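Cómo comparar dos pinzas paralelas con una prueba de escurreplatos

En esta guía explicamos el procedimiento que seguimos en Ellura para comparar pinzas en una celda de dos brazos. Sirve para decidir qué dedos montar antes de una campaña larga de grabación o de una demostración. No hace falta instrumentación especial: basta con la celda, un escurreplatos de dos niveles, algo de vajilla y una hoja de registro.

La prueba se hizo por primera vez con las pinzas Santoro y se repitió después con las Zanside. Las dos son paralelas y usan la misma brida, así que el cambio no obliga a tocar el resto del brazo.

Qué se necesita

Dos brazos ligeros montados sobre un mismo carril, con una pinza cada uno.
Una cámara en cada muñeca y otra fija sobre la zona de trabajo.
Un escurreplatos de alambre con nivel superior e inferior.
Platos y cuencos de distinto borde y color.
Un controlador que guarde la consigna de apertura y la corriente de cada pinza.
Llaves Allen, una galga y cinta para marcar posiciones.

Paso 1. Fijar las condiciones

Coloque el escurreplatos cerca de la pared del fondo y marque las esquinas con cinta. Si se desplaza durante la sesión, hay que devolverlo a la marca antes del siguiente intento. La iluminación debe ser la misma para los dos modelos. Si la celda tiene paredes intercambiables, deje el mismo fondo durante toda la comparación, porque un cambio de pared afecta a la exposición de las cámaras de muñeca y los resultados ya no se pueden poner en la misma tabla.

Limite la apertura máxima a 80 mm en ambos modelos. Una de las pinzas abre más, pero en el nivel inferior del escurreplatos esa apertura extra no se puede aprovechar y los dedos acaban tocando el alambre.

Paso 2. Calibrar la pinza

Con el brazo en reposo, cierre los dedos por completo y ponga el cero. Abra hasta el límite, mida con la galga y anote la diferencia con la consigna. Repita la operación con el otro brazo. Si la diferencia supera un milímetro, revise los tornillos de los dedos antes de seguir.

Compruebe también el cable de la cámara de muñeca. Debe quedar holgado en todo el giro de la última articulación. Un cable tirante no siempre da error, a veces solo añade un pequeño retraso en el cierre que luego se atribuye a la pinza.

Paso 3. Definir la tarea

La tarea tiene dos variantes. En la de carga, los brazos llevan los cuencos desde la mesa hasta el nivel inferior. En la de descarga, los sacan y los dejan sobre la mesa. Los platos permanecen en el nivel superior y funcionan como obstáculo: si alguno se cae, el intento se anota como fallido aunque el cuenco haya llegado a su sitio.

Grabe siempre con la cámara fija en la misma posición. Las vistas de muñeca son útiles para estudiar el contacto, pero para comparar trayectorias se trabaja mejor con la vista general.

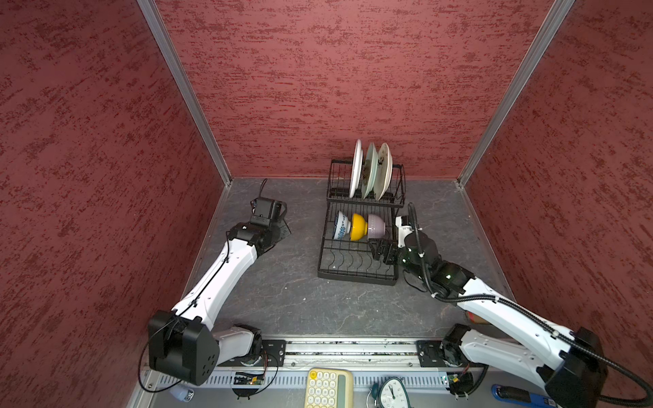 Escurreplatos de dos niveles, con tres platos en el superior.
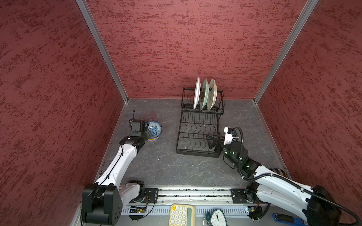

La aproximación es la parte del movimiento donde más se diferencian unas pinzas de otras. Conviene dividirla en dos tramos: un desplazamiento rápido hasta una posición previa y una entrada lenta hasta el contacto. En el nivel inferior la entrada tiene poco margen. Con los tres cuencos apoyados de lado, la pinza derecha se sitúa junto al cuenco lavanda, en el extremo, y los dedos tienen que entrar sin empujar el amarillo, que ocupa el centro. Con el nivel inferior vacío el problema es otro, ya que los separadores ondulados quedan libres y un dedo largo puede engancharse en ellos. Para el cuenco de flores azules puesto sobre la mesa usamos una entrada por el borde izquierdo con el brazo de ese lado. Guarde cada una de estas posiciones con un nombre distinto en el controlador y utilice las mismas para los dos modelos de pinza, corrigiendo solo la longitud de los dedos.

Paso 4. Ajustar la fuerza de cierre

Empiece con el límite de corriente más bajo que permita levantar el cuenco y suba poco a poco hasta que deje de resbalar. Anote el valor. En la loza vidriada, los dedos de plástico sin recubrir suelen pedir bastante más fuerza que los recubiertos de goma. Si usa goma, límpiela con un paño seco al empezar cada serie.

No ajuste la fuerza para cada cuenco. Busque un único valor que sirva para todos, aunque en alguno resulte algo alto. En nuestro caso el valor lo determinó el cuenco más liso.

Paso 5. Hacer las series

Haga series completas con un modelo, cambie las pinzas, vuelva a calibrar y repita. Nosotros hicimos 118 intentos con cada uno, mezclando carga y descarga en un orden fijado de antemano. Para cada intento anote:

Modelo y brazo.
Variante (carga o descarga).
Resultado.
Tipo de fallo: resbalón, choque con el alambre, plato caído o agarre vacío.
Número de reintentos.

El agarre vacío merece una columna propia. Se produce cuando los dedos se cierran al lado del borde y el controlador da el agarre por bueno. Se detecta comparando la apertura final con el grosor esperado de la pieza.

Paso 6. Revisar los datos

Exporte el registro y separe primero los fallos de percepción de los fallos de la pinza. Si la posición previa ya estaba desviada, la pinza no tiene la culpa y el intento debe ir a otra tabla. En la última sesión revisamos 3.553 cierres, contando las pruebas de ajuste, y apartamos 1.623 por pertenecer a calibraciones o a paradas manuales. Es una proporción alta. Si marca las calibraciones en el propio registro, el filtrado será mucho más rápido.

Después compare los tipos de fallo. Un modelo con más resbalones se puede mejorar cambiando el recubrimiento. Uno que choca a menudo con el alambre necesita dedos más estrechos, y eso significa fabricar piezas nuevas.

Resultado en nuestra celda

Las Zanside entraron mejor entre los separadores por tener la punta más fina. Las Santoro sujetaron con más firmeza y necesitaron menos reintentos en los cuencos tumbados. Para la celda de Skallemside nos quedamos con las Santoro y encargamos un juego de dedos rebajados en la punta. En tareas con piezas más separadas no habríamos hecho ese cambio.

Problemas frecuentes

La pinza se abre sola al final del recorrido: revise el límite térmico del motor y alargue la pausa entre intentos.

El escurreplatos se arrastra al sacar un cuenco: suba primero en vertical y retroceda después.

La cámara de muñeca pierde el borde del cuenco en el último tramo: guarde la última detección válida y termine la entrada con ella.

Los dos brazos piden la misma zona: asigne el nivel inferior a un solo brazo por turno y haga esperar al otro en su posición previa.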